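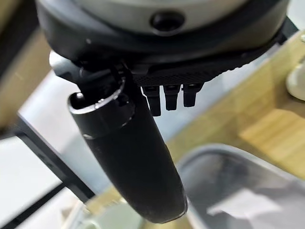

Gray shell on top, black band below it, crosshatched plate below.

The Hole Where the Spare Used to Be

The trunk floor of the Darko Sostia lifts on a little fabric loop, and beneath it is a round well of exactly the size and shape you would design if you were planning to put a wheel in it. Darko has put a foam tray in it. The tray holds a compressor the size of a lunchbox, a bottle of white goo, and a folded card with drawings of a person who is very calm about having a flat tire.

I was less calm. It was a Thursday, a quarter to ten at night, on the county road that runs out past Kernside, and the left rear had met a pothole that I believe is older than the road. The sidewall had a split in it I could have mailed a letter through. On the card, the calm person was fixing a small, polite nail hole in the middle of the tread. There was a second drawing of a slashed sidewall with a line through it, and next to that a drawing of a telephone.

So I telephoned. The truck came at ten past midnight.

If you've bought a new car lately and never looked under the floor, go look now. I'll wait, having become good at it. Some of you will find a full-size wheel, in which case you probably own a pickup. Some will find a skinny temporary spare, the kind that makes any car look as if it's wearing one dress shoe and one flip-flop. A great many of you will find the lunchbox.

Carmakers have reasons for this and will share them at length. A spare, a jack and a wrench add weight, and weight costs fuel, and fuel economy goes on the window sticker in large type while "contains a wheel" does not. Hybrids want that space for a battery. Electric cars want all the space for a battery. Third-row seats have to fold into something. And the spare costs money, a modest sum per car that becomes a lovely one when you multiply it by a factory.

They will also tell you that most people never use it. I accept this. Most people never use the airbags either, and I notice those are still in there.

Meanwhile the tires themselves have gone the wrong way. The first car I owned wore 15-inch wheels with so much rubber around them that hitting a curb was more of a conversation than an accident. My Sostia came on 18s, which are the small ones, and the dealer was visibly sorry for me. Bigger wheels look terrific in photographs. They leave room for a thin band of sidewall, and a thin sidewall has very little to say to a pothole before the rim gets involved. We have arrived at a car more likely to ruin a tire in a way the kit can't fix, carrying only the kit.

Somtochukwu Ogundipe has been running the tire shop on the east side of Kernside long enough to have opinions about all of it. When my car came in on the hook he opened the trunk, looked at the tray, and closed the trunk again the way you'd close the door on somebody changing clothes.

"People bring these in after they've used the goo," he told me. "Then I have to clean out the goo. Then they ask me why cleaning out the goo costs extra."

Sealant, he explained, has its place. If you picked up a screw and you need to get home, squirt away. It will get you there, at modest speed, with a faint slapping sound. But it coats the inside of the tire, it can foul the pressure sensor, and it goes out of date. He keeps a shelf of expired bottles. The oldest had turned to something like cottage cheese, and he shook it for me so I could hear it not move.

He's no romantic about spares, though. The compact ones are supposed to be kept at 60 psi, and the ones he sees have usually been ignored since the car left the plant. He has watched customers fetch one out with great pride, bolt it on in the parking lot, and lower the car onto a pancake. "You have two flats now," he said. "Congratulations."

There is an aftermarket for the anxious, and I'm now its customer. Okoro sells a temporary spare, jack and wrench as a bundle for a number of cars that left the factory without one, mine included. It cost me 200 dollars, and I was prepared to be outraged until I remembered what the tow had cost. The wheel dropped into the well as though it had been away on vacation. The jack went in the middle. The foam tray is in my garage, where it holds paint rollers beautifully.

What annoys me is how close the thing was to being there all along. The well is round. The threaded hole for the hold-down bolt is there, with a rubber plug in it. In some other market, evidently, some other driver gets the wheel, and I hope they think of me.

If you go this route, a few notes from the far side. Check that the spare clears your front brakes, which on sportier trims it may not. Try the jack once in daylight, on level ground, in shoes you like less than others. Find your locking lug nut key, which is in the glove box, or the door pocket, or the home of the previous owner. And put air in the spare when you put air in the others. Ogundipe made me promise that last one out loud.

I drove back out past Kernside last week with the new wheel aboard. The pothole has been filled, after a fashion, with a patch that now stands a good inch higher than the road.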